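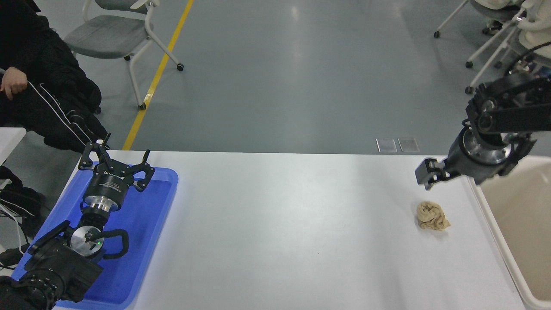

The sales rep told us the new dock leveler would pay for itself in 80 days. I wrote the number on the whiteboard in the shipping office so I could look at it every morning, and I am still looking at it.

Some background if you don't read this blog for the warehouse stuff. I run receiving for a mid-sized distributor in Prekstead. We have 3 dock doors, and door 2 has had a bad leveler as long as I've worked there. It sticks at the top, the lip comes down when it feels like it, and if a low trailer backs in you get a slope that makes the pallet jack guys say words. So I was not against replacing it. I want that on the record, because my inbox has decided I'm the guy who hates equipment.

What I'm against is the brochure. The brochure from Brellora says the hydraulic model "eliminates downtime at the dock." All of it? Our downtime at the dock is mostly a driver who shows up two hours early, a driver who shows up four hours late, and a bill of lading that matches neither one. I asked the rep which part of the hydraulic cylinder fixes the paperwork. He laughed and sent me another PDF.

I also asked where the 80 days came from. It came from a customer that runs two shifts and turns trailers all night. We run one shift. He said the savings would "scale." Scale to what? Florêncio Tavares, who has been patching door 2 with shims and bad language since before I got there, did the math on the back of a packing slip and got a lot more than 80. I checked it twice and couldn't find the mistake.

Then there's the service plan. The quote had a line for $2,907, labeled "annual protection." I read the terms, all of them, during lunch. It covers two inspections and the labor on parts that fail. It doesn't cover the parts. It doesn't cover anything hit by a forklift, and I would like to meet the dock plate that has never been hit by a forklift. Inês Pacheco in purchasing got them to drop the line for the first year just by asking what was in it. That should tell you something about how firm the number was.

We bought the leveler anyway. It went in at the end of April, and it works. You push the button, it goes up, the lip comes out, it settles on the trailer bed. The slope on low trailers is better. Is it better by the amount we paid? Ask me after a winter. The old mechanical one worked fine its first month too, according to Florêncio, and the pit under that door fills with water every time it snows and melts.

A few things I'd do differently. I'd get a second quote before letting anyone into the building with a tape measure. We got ours from Moreira afterward and it was lower, with new bumpers included. I'd measure the pit myself. I'd ask for the name of a customer with one shift and a wet pit, and I'd call them.

Next on the list is the door seal on 3, where you can see daylight down one side. The same rep says a new one will cut our heating bill by a third. I've asked him to put that in writing and he's getting back to me.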